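Ticket 962 – Sorting plates: cubes hard to tell apart, blue and purple sets
Status: Resolved. Room: Gokumley, table 2
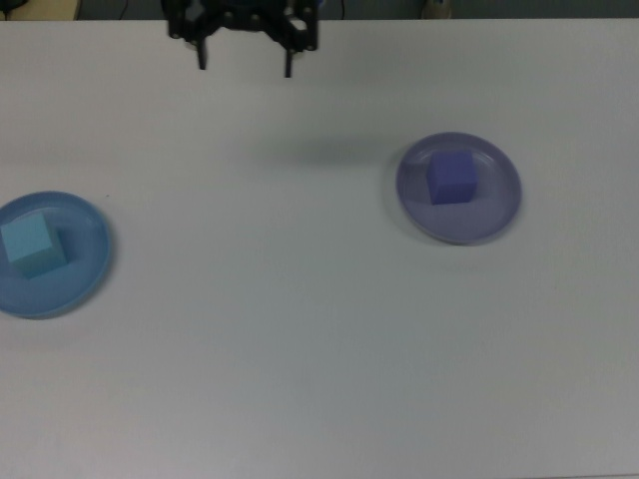 Reported by Clémence Langlois: during the color sorting activity, cubes from the blue set and the purple set keep ending up on each other's plates, and the check sheet then shows errors that have nothing to do with the sorter's understanding of the task. The rule for the activity is that each cube goes on the plate of its own color family. With the current pieces that rule is harder to apply than it should be, given that the cubes are not the same shade as their plates. The violet-blue cube is deeper and more saturated than the purple plate under it, and the pale cyan cube sits on a plate that is sky blue. A person matching by exact shade has no correct answer available for either one.

Environment
Table: large, white top.
Plates: Hodine set, round, raised rim.
Cubes: Turnavell soft blocks.
Check sheet: revision 3.

Log

Tuesday, 9:10 – Ticket opened by C. Langlois. Priority normal. Green, yellow and red sets not affected.

Tuesday, 9:45 – Jomar Tiongson: Can you confirm whether the errors go both ways? If only the violet cubes are moving to the blue plate, it is probably a shade problem. If the cyan ones are also going to purple, I would look at the instructions first.

Tuesday, 10:20 – C. Langlois: One way only. Violet cubes go to blue. Cyan cubes are placed correctly or left on the table.

Tuesday, 11:05 – J. Tiongson: Then start with the light. The purple plate is translucent, so its color depends on what is under it and how much light reaches it. Please put it on the white tabletop with no mat or tray liner, and repeat the activity with the window blind up and then down. Keep the same cubes for both runs.

Tuesday, 1:30 p.m. – C. Langlois: Done. No liner was in use. Blind up: fewer errors. Blind down with ceiling lights only: same errors as reported. The top face of the violet cube reads fairly light, but the shaded front looks navy to several people in the group. They were seated facing that side.

Tuesday, 1:50 p.m. – J. Tiongson: That accounts for the direction of the errors. The shaded face is what they are matching. Two things to try, one at a time:
1. Change the seating so the sorters look at the plates from the window side.
2. Move the plates farther apart and put a printed color name beside each one.

Tuesday, 2:40 p.m. – C. Langlois: Step 1 helped but did not clear the problem. Step 2 made no difference to the pre-readers, as expected. Spacing was already wide.

Tuesday, 3:15 p.m. – Nanna Arnardóttir: Adding a note from stores. The Turnavell blocks were bought as replacements in July, when the original Hodine cubes wore out. The Hodine plates were kept. The two makers do not use the same colors, so an exact match was never going to happen. I have 16 of the old cubes in a bag, but the corners are chewed and I would not put them back out.

Tuesday, 3:30 p.m. – J. Tiongson: Agreed, leave those in the bag. Proposed fix is a dot of purple tape on one face of each violet cube, and the same tape on the rim of the purple plate. Sihan, do we have any?

Tuesday, 3:35 p.m. – Sihan Fan: Yes, supply drawer, left side. It will peel if the blocks are wiped with spray. Use a damp cloth.

Tuesday, 4:25 p.m. – C. Langlois: Tape applied. Ran the activity twice with the blind down, original seating. No misplaced violet cubes in either run.

Resolution
Mismatch between plate and cube shades, made worse by low light on the shaded face of the violet cubes. Tape markers added. Check sheet to be amended so that "same family" replaces "same color" – assigned to S. Fan.

Closed by J. Tiongson. Reopen if the tape lifts.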